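Progress report to the Zheng Fund for Work and Skills
Project: Shared handling of soft furnishings, Rerklow workroom
Reporting period: second
Prepared by: Zübeyde Akbulut, project lead, Gustden Furnishing Care

1. Where we are

Gustden takes in seat cushions, padded covers and similar soft goods from care homes, hotels and private households. At the Rerklow workroom we strip the covers, clean and mend them, and put them back on. The grant pays for two robot arms, their installation, and the paid time our staff spend learning to work with them.

At the close of the first period the arms were bolted down and could move a folded towel from one side of the bench to the other. They now work on customers' goods for part of every shift. The work is slower than we said it would be in the application, and one of the tasks we planned has been put off. The staff side has gone better than we had allowed for. Both are covered in this report.

2. The work the arms are doing

We chose cover removal as the first task because it is the one people complain of most. Zips on old cushions stick. The pulls are small and the tape is often bent or frayed, and a person who does this all morning ends up with sore thumbs and wrists. Before the project it was shared out by roster so that no one had it two mornings in a row.

The arm is asked to find the zip along the edge of the cushion, take hold of the pull, and draw it along while the cover is kept flat. Finding the zip was the hard part. Piped edges and dark zip tape look much alike to the software, and for most of the first month the arm went for the piping as often as not. Jinlong Yuan, our technician, spent a good deal of the period on this and it is now reliable on the covers we see most.

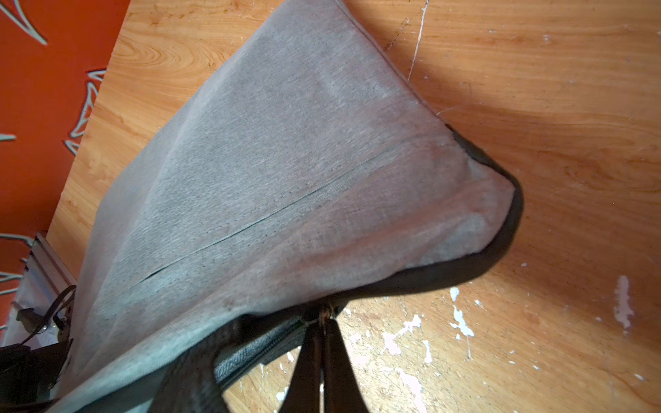
Metal pulls are handled better than plastic ones, and a pull with a loop or tie on it is easier again. The staff worked this out before the technician did. They have started tying a short loop to any bare pull as goods come in, and we have added that to the intake sheet. It takes a few seconds and saves a stop later on.

The second task is holding and moving straps and loose parts while a person works on the cushion body. It sounds minor, but a second pair of hands was the thing most often asked for when we surveyed the workroom ahead of the application. The arm presses or holds a strap at one end and the person does the rest. This is in use on one bench only. We plan to move it to the second bench once the stop button there has been shifted to where a shorter person can reach it without leaning.

The third task, putting clean covers back on, has not been started. We had it down for this period. Jinlong's view, which I share, is that it should wait until removal is steady on all the common cover types. Pushing a cushion into a tight cover takes judgment and a fair bit of force, and we would sooner be late with it than tear customers' goods.

3. What has changed for the people in the workroom

There are 6 people on the floor at Rerklow and there were 6 when the project began. We gave an undertaking in the application that no hours would be cut as a result of the arms, and that has been kept.

What has changed is how the day is divided up. Under the old roster everyone did everything in turn. Now 2 people each shift look after the arms: they lay the goods out, watch the run, step in when it stops, and note down why it stopped. The other 4 are on cleaning, mending and packing. People swap at the midday break.

Minding the arms is a different kind of tired. Several staff said so at the first review. The hands get a rest but you have to keep paying attention, and there are long stretches where there is little to do except watch. Yufang Zou, who has been in the workroom the longest, put it to me this way: "My wrists feel good by home time and my head does not." We had set the minding turn at a full shift to begin with, and cut it to a half shift on her suggestion. No one has asked to go back.

The mending bench has gained the most. With fewer people tied up on zips, there is time to do repairs that we used to send back unfinished or pass to an outside firm. Split seams are the main one. Two of the newer staff are learning machine stitching from Yufang, and one has begun to take on piping. This was not in the application and we would like to report on it properly next time.

There have been some complaints too, and I list them as they were given to me.

The noise of the fans is steady and some people find it wearing by the afternoon. We have moved the radio, which helped a little, and are pricing a screen.

The stop notes were a nuisance. The first form had too many boxes and was filled in badly or skipped. It is now a half page with room to write in plain words.

Staff did not like being asked to work at the pace of the arm. In the early weeks the packing end was told to wait for goods, then to hurry when a batch came through. We now keep a shelf of stripped cushions as a buffer and the packers draw from it as they please.

One person asked not to be put on the arms at all. That was agreed to, and it has not affected their pay or their hours.

4. Training

All floor staff have done the basic session, which covers starting and stopping, laying goods out, and what to do when something is caught. Zhiqiang Shao ran it in the workroom on our own benches. Feedback was that the first hour had too much talk and that the practice was worth having. He has since turned it around so that people handle the stop button before anything else.

A further session on guiding the arm by hand, to show it a movement, has been done by half the group. It is popular. People who have stripped covers for years know how to hold the fabric so the zip runs straight, and the arm does better when it is shown by them than when it is shown by Jinlong. He says this himself. We have begun paying the technician's rate for time spent on it, and we ask the fund to note this as a small change in how the training line is spent. 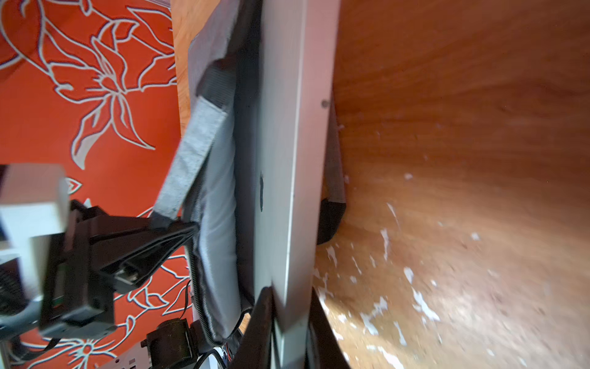 Strap work at the Rerklow workroom, second reporting period.

5. Equipment and safety

The arms have needed less attention than the benches they stand at. Cables running near the work were the main worry raised at the safety walk-through. A cover or strap can be drawn across a cable as it comes away, and a trailing zip can catch on one. Sleeves and clips are checked at the start of each shift by whoever is on the first minding turn.

There have been no injuries. There was one near miss, when a staff member reached in to free a caught flap of fabric without pressing stop first. The arm was holding still at the time. The matter was talked through with the whole group the same afternoon, and the reminder at the bench has been made larger. We also looked at why she reached in, and the answer was that restarting took too long. Jinlong has shortened it.

The gripper pads wear faster than the supplier, Fastden, led us to expect. We have gone over to keeping spares on site.

6. Spending

Spending is close to plan on equipment and under plan on outside help. We are over on consumables by $2000, nearly all of it gripper pads and replacement zips for covers that were damaged in the early weeks. We made good every damaged cover at no charge to the customer. We propose to meet the overspend from the outside help line and ask for your agreement to do so. No extra funds are sought.

Boyang Zheng in our accounts office can supply the line by line figures and receipts.

7. Plans for the next period

Move strap holding to the second bench once the stop button is shifted.

Bring removal up to the same standard on covers with plastic pulls, and on those where the zip runs around a corner.

Begin trials of putting covers back on, using our own old stock, with no customers' goods until the staff on the benches say they are happy with it.

Finish the hand guiding session for the rest of the group.

Hold the second staff review in September, with the workroom closed for the morning so that everyone can be there. Your program officer is welcome to come and to speak with staff without managers in the room.

8. Decisions we need from the fund

Agreement to move the replacement of covers trials into the next period.

Agreement to meet the consumables overspend from the outside help line.

Confirmation that hand guiding time may be paid from the training line at the technician's rate.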